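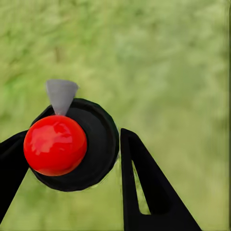 Debora Cocco不喜欢“数据是新的石油”这句话。我提起它，本来是想暖暖场，她皱了皱眉，把椅子往屏幕那边挪了挪，说：“石油你挖出来，放在桶里，明年它还是石油。我们去年六月录的东西，今年有一大半没法用。你要写石油，就写会馊的石油。”

她在Brato负责示范采集，手下的活儿说起来很简单：让人在仿真环境里操纵一只两指夹爪，去够、去夹、去搬一些几何体，把整个过程录下来，交给学习系统去模仿。仿真软件叫Clirketti，是他们自己写的；学习系统叫Concombe，名字的来历我问了两个人，得到两种说法，就不写了。

我来之前读过他们的宣传稿。稿子里说，Concombe“像孩子一样从观察中学习”。我对这类句子向来没有好感，于是第一个正式问题就问了这个。

“那句话不是我写的。”Cocco说，“孩子看你拿一次杯子，他大概就懂了杯子是什么、你为什么要拿。Concombe看了1077段示范，学到的是在某种画面出现的时候，手应该往哪边走一点，指头该张还是该合。你愿意管这个叫观察，我拦不住你。”

1077是他们目前这一版数据集的总数，全部由人操作录成。她特别说明，这是清洗之后的数字。清洗之前是多少？她想了想，说那个数字说出来没有意义，里面有很多是刚开机就停掉的，有的是操作者打了个喷嚏。我坚持说有意义，至少读者可以知道扔掉了多少。她没有松口。我把这一点记在这里。

## 操作者的手

录制在二楼一间朝北的屋子里进行，窗帘常年拉着一半。操作者有2个人，轮流坐同一把椅子。我去的时候当班的是Sandro Guerra，四十出头，以前在一家包装机械厂做调试。他用一只手柄控制夹爪的位置和朝向，食指下面的扳机控制开合。屏幕上是夹爪自己的视角，看得见两根黑色的指头，一根从左边伸进来，一根从下面竖起来，中间是一只发亮的红球、一个尖头朝下的灰色圆锥，后面挡着一块黑色圆盘。再往后是一片模糊的绿色，像草地，也像没对上焦的树丛。

我问他那片绿色是什么。

“背景。”他说。

是草地吗？

“是贴图。你得去问Ursina。我看的是球。”

Guerra说话不多，但愿意讲手上的事。他告诉我，最难的部分在视角上。眼睛等于长在手腕上，夹爪一动，全世界都跟着动，头几天他下班以后坐电车都觉得恶心。后来习惯了，又有了新的麻烦：他太熟练了。

“开始的时候我会试探，靠近一点，停一下，退回来。后来我闭着眼睛都知道扳机该扣到哪里。Debora跑来跟我说，你现在录的东西太干净了，机器学不到怎么补救。”

于是采集方案改了一次。每隔一段，操作者要故意让夹爪偏出去，再把它救回来，而且偏出去那一截在训练时要剪掉，只留救回来的部分。我听到这里有些疑惑。一个人明知道自己要犯错，他犯的错和不小心犯的错，是同一种吗？

Guerra笑了一下。“不是。我故意偏，总是往右偏。我自己没发现，是他们画图的时候发现的。”

Cocco后来证实了这件事。他们把所有补救片段的起点画在一张图上，密密麻麻全堆在右边。现在偏移的方向由程序随机给出，屏幕一角闪一个箭头，操作者照着推。她认为问题解决了。我觉得只解决了方向的问题：什么时候偏，偏多久，偏完以后人用什么样的速度回来，这些仍然带着一个知道答案的人的手感。我把这个想法说给她听，她说：“对，这是下一个问题。”然后喝了口咖啡，没有再往下说。

## 绿色的问题

Ursina Hauser管场景生成。她的桌子离录制室隔着两道门，上面堆着打印出来的画面，有些用荧光笔划过。她说话快，一句话常常说到一半就开始下一句，我回来听录音的时候费了不少力气。

她的工作是让仿真里的世界变得足够乱。几何体的颜色、光泽、大小、摆放，背景的贴图，灯光的方向，每一段都重新抽签。理由在这一行里已经讲得很多了：如果训练时见过的世界足够杂，真实世界对系统来说就只是其中又一种变化。

“我知道你要说什么。”她抢在我前面，“足够杂是多杂。没有人能告诉你。你只能加，加到它在真机上不出错，或者加到你的预算没有了。”

我请她解释那只球上的高光。球面左上方那片泛白的反光做得很讲究，可旁边的圆锥是哑光的，夹爪干脆是一片死黑，一点纹理也没有。同一个画面里，有的东西讲究，有的东西很敷衍，这算杂，还是算没做完？

Hauser停了一会儿。

“夹爪是没做完。”她说，“球和锥子的材质是抽签抽的，有亮的有不亮的，这是设计。夹爪那块黑，是因为真的夹爪也是黑的，当时觉得够像了。真的那只用久了边上会磨白，还有一道胶水印子，我们没有放进去。”

这有影响吗？

“你问Sandro的话，他会说没有，他不看夹爪。你问网络，网络没有眼睛可以挪开，它什么都看。”

她给我讲了一件事，我认为是整个下午最有价值的部分。今年年初，他们有一版模型在仿真里成绩很好，在真机上却总是在快要夹住的时候松手。查了很久，查到背景上。那一批示范里，物体快要夹稳的时候，夹爪通常已经压得很低，画面下半部分的绿色会变得均匀、偏暗；而夹爪还高的时候，上半部分是发白的浅绿。模型没有费劲去判断球在不在两指中间，它学会了看绿色的深浅来决定合不合爪。实验室的台面是灰的，它看不到自己要的那种绿，就松开了。

“所以你看，”Hauser说，“它学到了，学得很好，成绩是真的。只是学的是我的贴图。”

我问，这批数据后来怎样处理。她说重新渲染了，动作保留，背景换掉。这是仿真的好处，操作者不用重新录。我又问，怎么知道现在没有另一片“绿色”藏在里面。她说他们做了遮挡测试，把画面的各个部分轮流盖住，看模型的动作变不变。盖住背景，不变；盖住球，变得厉害。这个回答我可以接受，至少它是一个能输的测试。但她自己补了一句：遮挡测试只能查你想得到要遮的东西。

## 挤在一起的形状

回到录制室，Guerra正在录另一种任务。Cocco把全部示范分成5类，最让她头疼的一类叫“贴靠”，指几个物体互相挨着，甚至叠着，要从里面取走一个。

球顶上倒立一个圆锥，尖朝下，这在我家厨房里不会发生。我问Guerra，他有没有觉得自己在练习一种世界上不需要的本领。

“我以前调一台装饼干的机器，”他说，“那台机器在样品间里装得漂亮极了。到了客户那里，饼干是弯的。所以我不太在乎样品像不像真的，反正都不像。”

Cocco的解释要正式一些。她说形状选得怪，正是为了不让系统依赖常识性的摆放：球总在地上，锥子总是坐着。我反问，那系统会不会反过来，相信锥子都能倒着站？物理引擎允许的姿态，现实并不一定允许，拿一堆不会出现的情形去占用人工录制的时间，成本是谁的？

她承认这里有争论，而且争论发生在内部。一部分同事认为“贴靠”类里应该只留物理上能稳住的摆法，另一部分认为画面里的遮挡关系才是重点，稳不稳无所谓。圆盘被球挡住一大块，左边那根指头又和圆盘的黑边混在一起，分不清哪里是指头哪里是盘子，这种情况在真实的料箱里天天有。

“黑对黑，”她说，“我自己看静止画面有时候也分不出来。人操作的时候能分出来，因为东西在动。我们的模型一次看一帧。”

一次看一帧？我以为这是个笔误式的口误，请她重复。没有错，目前这一版Concombe每次决策只看当前一帧画面，加上夹爪的开合读数。操作者靠着运动分清的东西，到模型那里运动被抽走了，剩下一块黑。也就是说，示范者掌握的信息比学习者多。教的人凭着甲做决定，学的人只能从乙里去猜。我在笔记本上把这句话划了两道线。

下一版会输入连续几帧，Cocco说，代码写好了，还没有训练完。我问有没有初步结果，她说有，但不给我看。

## 门外的人

为了不让这篇文章只有Brato一家的声音，我给Morag Innes打了电话。她早年做过抓取研究，现在替投资人和采购方审技术方案，说话没有什么包袱。Brato的公开材料她读过。

“先说公道话。”她在电话里说，“他们肯把人放进环路，一段一段录，我尊重。很多公司连这个都省了，写个脚本让夹爪走直线，然后管那个叫专家示范。”

然后呢？

“然后我会问三件事。这些示范是几个人录的；失败的那些去了哪里；测试用的场景是谁摆的。”

第一件，前面写过了，2个人。Innes听完说太少，两个人的习惯会像指纹一样印在数据里，Guerra总往右偏就是例子，而且那还是碰巧画了图才看出来的。第二件，我如实转告，清洗前的总数他们不肯说。她哼了一声。第三件我当时没有问，挂了电话以后写信去补问。

Cocco的答复当天就到了。真机测试共100次，摆放由Fulvio Martinelli完成，他是Brato的实验室工程师，不参与录制，也不参与训练，但他知道哪一版模型当天在测。我问他是否可能无意中给某一版摆得容易些。这次是Martinelli本人回的信，写得很坦率：

“有可能。我尽量照着一张事先打印的位置表摆，可是表上只有物体中心的位置，没有写转多少度。一块三角形的东西转一下，难度就不一样了。我愿意相信自己是公平的，不过我也知道愿意相信不算证据。从下个月起，位置和角度都由程序出，我看不到模型编号。”

我又追问那100次里成功了多少。信里没有给数字，只说“结果令团队受到鼓舞，但不足以对外引用”。对一家准备把系统装进D'Amico分拣线的公司来说，这种谨慎我说不清该算优点还是缺点。宣传稿里可没有这么谨慎。

## 关于D'Amico

D'Amico是他们的第一个客户，做园艺用品的仓储，货架上有花盆、软管接头、成袋的球茎。合作处在试装阶段，现场我没有获准去看。

我把清单念给Cocco听：花盆、接头、球茎。然后问她，红球和灰锥跟这些东西之间，到底隔着多远？

她没有回避。她说几何体阶段的用处，是把“靠近、对准、合拢、抬起”这套动作的底子打出来，换成真实货品以后还要再录，再训练，花盆有花盆的录法。她估计新增的录制量不会小，但不愿意说比例。

“那么几何体这一段省下了什么？”

“省下了从零开始。”

“你们试过从零开始吗？”

她看着我，隔了几秒钟才回答：“没有完整试过。”

我不认为这是个丢人的回答。做对照要花钱，要占用操作者的时间，而客户不会为对照付款。可这恰恰是整套说法里承重的那一根柱子：先在便宜、干净的仿真里攒示范，再迁到昂贵、杂乱的现实里去。没有从零开始的那一组放在旁边，就没法说前面的1077段究竟值多少。也许值很多，也许花盆的那一批录完以后，前面的全可以扔掉，成绩一点不变。Hauser私下里倾向于前者，Guerra说他不关心，他按小时拿工资。

临走前Cocco问我能不能在发表前看一遍稿子。我说可以核对事实，不能改判断。她核对了，改了一处：我原来把Clirketti写成了买来的软件。其余的，包括她不肯说的那些数字，她都没有动。她在邮件末尾附了一句，从零开始的对照已经排进计划，六月跑。

我回信问她，结果不好看的话发不发。写到这里，还没有收到答复。

2018年5月13日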